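Soltora Peques
Buscar en todos los temas Escribe una palabra Buscar
Abril
Por N. Sotelo

¿Por qué hay tantas cosas redondas?

Mira a tu alrededor y busca círculos. El borde de un vaso, una moneda, la tapa de una olla, los botones de un abrigo, las ruedas de una bici. Hay círculos en casa, en la calle y en la naturaleza. Algunos los hacen las personas y otros aparecen solos, como las ondas de un charco cuando cae una gota.

Qué es un círculo

Para entender un círculo hay que empezar por un punto, el del medio. Se llama centro. Todos los puntos del borde están a la misma distancia del centro. Esa distancia se llama radio. Si mides desde el centro hasta el borde por arriba, por abajo o por un lado, siempre sale lo mismo.

Un cuadrado no cumple esa regla. Sus esquinas están más lejos del centro que la mitad de sus lados.

La línea del borde se llama circunferencia. El círculo es el borde y también todo lo que hay dentro. Un aro se parece a una circunferencia y una galleta redonda se parece a un círculo. Mucha gente usa las dos palabras como si fueran lo mismo, pero en clase de matemáticas conviene distinguirlas.

Hay otra medida importante, el diámetro. Es la línea recta que va de un lado a otro pasando por el centro, y mide dos veces el radio.

Un número que siempre aparece

Si rodeas un plato con un hilo y luego estiras el hilo, verás que mide un poco más de tres veces el diámetro del plato. Pasa lo mismo con una moneda y con la rueda de un camión. Ese número, tres y un poquito, se llama pi. Sus decimales no se acaban nunca y tampoco se repiten siguiendo un ciclo. Para los deberes se suele usar 3,14.

Las personas conocen esta relación desde hace miles de años. Les servía para construir, para repartir terrenos y para calcular cuánto grano cabía en un depósito redondo.

Las ruedas

Una rueda gira alrededor de su centro. Como el borde está siempre a la misma distancia, el eje se mantiene a la misma altura y el carro avanza sin dar saltos por un suelo liso. Con ruedas cuadradas, el carro subiría cada vez que pasara por una esquina y bajaría después.

Además, rodar cuesta menos que arrastrar. Por eso es más fácil mover una maleta con ruedas que una maleta sin ellas.
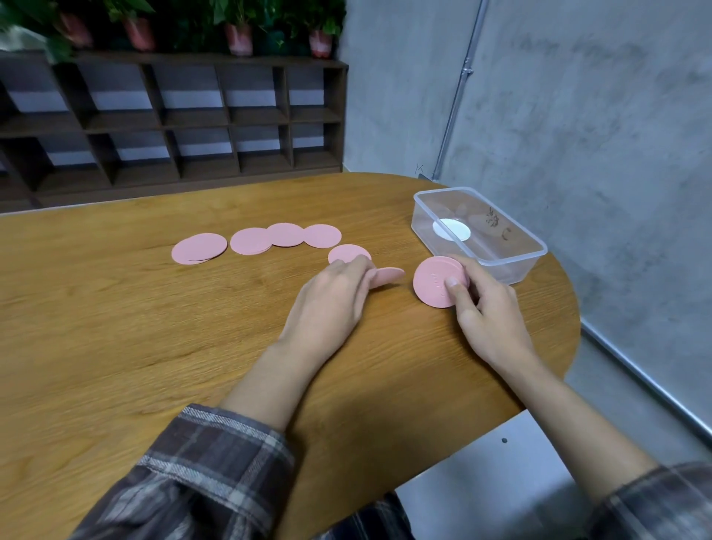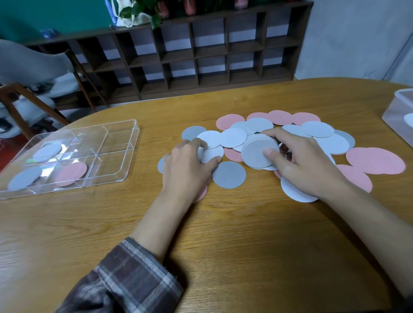

N. Sotelo
Redactora de ciencia y matemáticas, Soltora Peques

Las tapas de la calle

Muchas tapas de alcantarilla son redondas. Una tapa cuadrada se puede poner de canto, girar un poco y dejar caer por el hueco en diagonal, porque la diagonal del cuadrado es más larga que su lado. Con una tapa redonda no pasa. Se ponga como se ponga, su ancho es el mismo, y el hueco es un poco más pequeño que ella.

También es más cómodo colocarla. No hay que buscar las esquinas - encaja en cualquier posición - y si pesa mucho se puede llevar rodando.

Círculos en la naturaleza

Corta una naranja por la mitad y verás una forma casi redonda. En un tronco cortado hay anillos, unos dentro de otros. En los lugares con estaciones muy marcadas, muchos árboles forman un anillo cada año. Con ellos se puede calcular la edad del árbol, y en algunos troncos muy viejos hay más de 300. Los anillos casi nunca son perfectos. Son más anchos cuando el árbol tuvo agua y buen tiempo, y más estrechos en los años malos.

Las ondas de un charco son redondas porque el movimiento sale de un punto y avanza igual de rápido en todas las direcciones.

Las pompas de jabón no son círculos, son esferas. Una esfera es como un círculo con volumen, igual que una pelota. La capa de jabón tira de sí misma y se encoge todo lo que puede, y la esfera es la forma que encierra el aire usando menos superficie. Por eso, aunque soples por un aro con forma de estrella o de corazón, la pompa acaba siendo redonda.

Los planetas también son casi esferas. Son tan grandes que su propia gravedad empuja todo hacia el centro. La Tierra está un poco achatada por los polos y un poco más ancha por el ecuador, porque gira.

Cuando el círculo no es lo mejor

Si juntas muchas monedas sobre una mesa, siempre quedan huecos entre ellas. Con cuadrados no quedan huecos, y con hexágonos tampoco. Las baldosas del suelo suelen ser cuadradas o rectangulares por ese motivo. Las celdas de un panal de abejas son hexágonos y encajan unas con otras.

Dibuja un círculo sin compás

Necesitas una hoja grande, un lápiz, un trozo de cuerda y alguien que te ayude.

1. Corta 20 centímetros de cuerda y ata un extremo al lápiz.
2. Pide a la otra persona que sujete la cuerda con un dedo en el medio de la hoja, a 9 centímetros del lápiz.
3. Estira la cuerda y dibuja dando la vuelta entera, con el lápiz bien recto.
4. Repite con la cuerda sujeta a 5 centímetros, desde el mismo punto.

Tendrás dos círculos, uno dentro del otro. Se llaman concéntricos porque comparten el centro. Si la línea se te ha torcido, es probable que la cuerda se aflojara o que el dedo se moviera.

Palabras de esta página

Radio: distancia del centro al borde.
Diámetro: dos veces el radio.
Circunferencia: la línea del borde.
Esfera: cuerpo redondo, como una pelota.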